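Talk notes – "Two grippers and a bedroom", shared workshop evening, February
20 mins max incl. questions. Wiebke has the clicker. Speak SLOWLY.

OPENING
Hello, thanks for coming, thanks Imke for the slot. Say who we are – Wiebke Hinrichs and me, bench by the back door, the one with the glue on it.
Show of hands, who hates folding? (wait for it)
What we built: hand-held grippers. You hold one in each hand, do the job yourself, it records. Later on an arm at home is meant to copy it. Arm is called Allia. Allia is not here tonight, she's in bits.
Project name is Rulosness. Don't explain the name, takes five minutes and isn't funny.

WHY HAND-HELD
First go was driving the arm with a joystick. Horrible. One towel, whole evening.
Wiebke's idea to leave the arm out and just carry the hand about. Lighter, quicker, and you can do it in any room you like.
Also cheap. Most of it is printing and screws.
Be fair here – plenty of other people have done hand-held ones before us, we read their write-ups and pinched freely.

THE BUILD
Pass the spare finger round now. ASK FOR IT BACK.
Fingers: tall block, long slot through the top part. The slot is there so it gives a bit when it closes on cloth. Version one had no slot and just shoved everything along the table.
Yellow because that was the reel on the machine. Fine.
Body: black, rounded at the back so it doesn't dig in. Three screws. Used to be more, got fed up of dropping them.
Trigger sits behind the finger. Moved it twice. Imke has small hands and couldn't reach, I have big ones and kept squashing mine. Current place is a compromise, still not great after half an hour.
Label on the back so we know which unit the files came off. Learned that the hard way, see below.
Wrist strap – skip if short of time.

THINGS THAT WENT WRONG
Mixed up left and right for a whole weekend. All of it binned. Hence lables.
Cable tie snapped in Wiebke's kitchen, spring went behind the cooker, still there.
Clock drift between the two units. Few frames at first, then loads. Fix = clap the fingers together at the start of every take, line up on that. Crude, works.
Stöcker, our sorting script, threw away good takes for being too dark. Turned the limit down. Now it keeps rubbish ones as well.

FOLDING
Where we are now. Clothes on a bed, two hands, one gripper each.
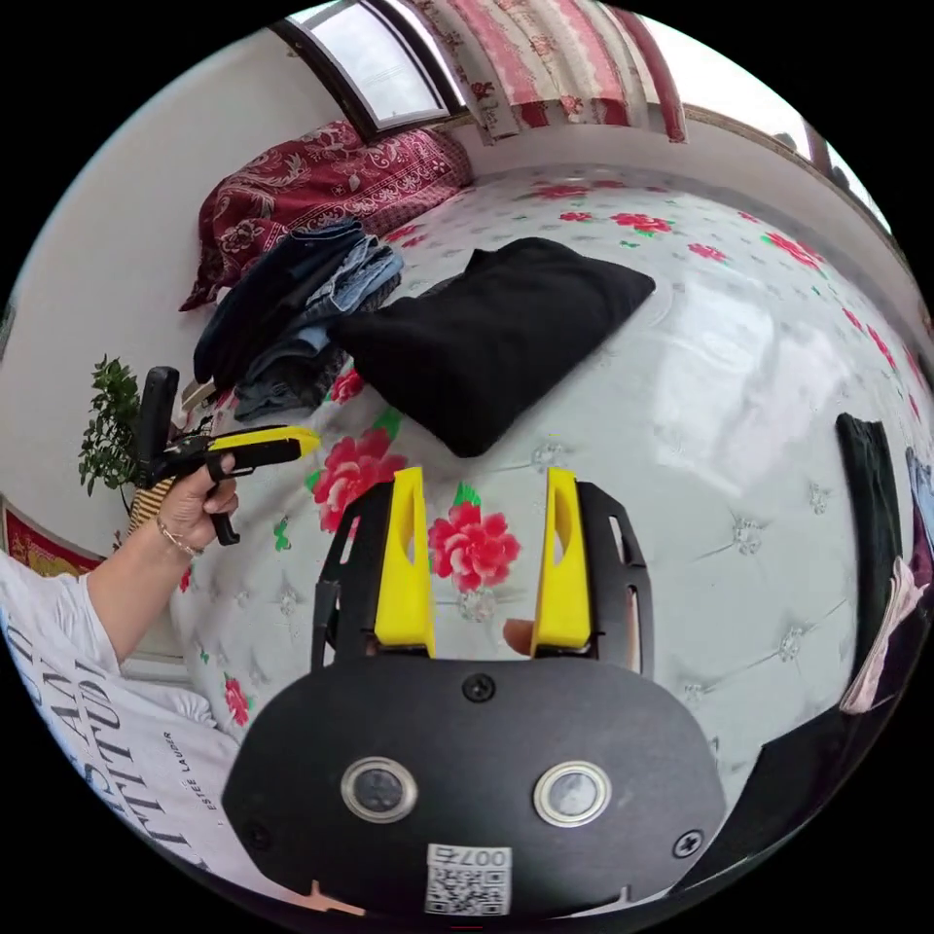
Denim is easiest, it stays where you put it. Thin stuff slides. Anything black is a pain for the tracking, the edges vanish.
Quilted or patterned cover is better than a plain sheet, more for the cameras to hold on to. Plain white duvet was hopeless, it lost its place all the time.
Total so far 3,347 takes. 2,360 kept after sorting. Say these two clearly, somebody always asks.
Best evening was 16 good ones in a row then my thumb gave up.

NEXT
Softer pads for the fingertips. Wiebke has a sheet of something from Surine, we'll cut it up and try.
Trigger spring wants to be lighter.
Put Allia back togther. Shoulder motor first.
Need people to do takes, we fold too alike. Evenings after seven, clothes provided, tea provided.

QUESTIONS
Files for the printed parts – on the shelf computer, folder Rulosness. Ask me for the newest, the one in there is old.
If someone asks "does the arm fold yet" – no. Say no. Move on.
GET THE FINGER BACK.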